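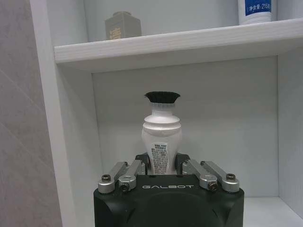 I clean the small bathroom before the big one, always have, and I think that's why I never lose heart halfway through. My mother-in-law did it the other way around and grumbled all morning! Start with whatever has bristles, I say. A white bottle with a black brush top, held upright, is a handy kind of thing for getting along the caulk and into those corners where a sponge just slides over everything. Go easy, use short strokes, and wipe with a damp rag as you go so the grime doesn't settle right back down.

Now, the sink. Sprinkle baking soda over the whole basin while it's still damp, then leave it alone for 14 minutes (I go fold towels, or call Rhonda Desjardins, who can talk a lot longer than that). 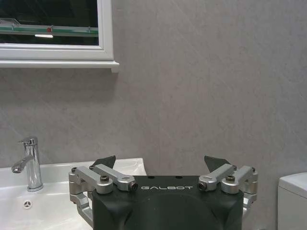 After that, rub in circles with an old washcloth, working from the rim down toward the drain, and rinse with plenty of warm water. If there's a chalky ring left, lay a paper towel soaked in white vinegar over it and give it another 5 minutes. Please don't try the vinegar on marble or other natural stone, and never use it alongside bleach. I buy the plain store vinegar at Meijer, the big jug, and it lasts me from January until well into spring.

For mirrors, I've gone back to a barely damp cloth and then a dry one, and that's all. Colton Robichaud swears by newspaper, but I only ever got gray fingers out of it. Do the top edge first, and open the cabinet door a crack so you can wipe down the side where toothpaste likes to hide.
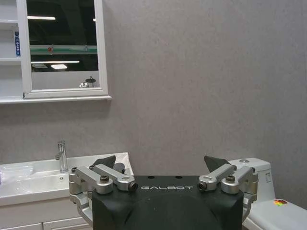
Keeping towels soft

Skip the fabric softener for a few washes and shake each towel hard before it goes in the dryer. Mine came back fluffy enough that I quit shopping for new ones!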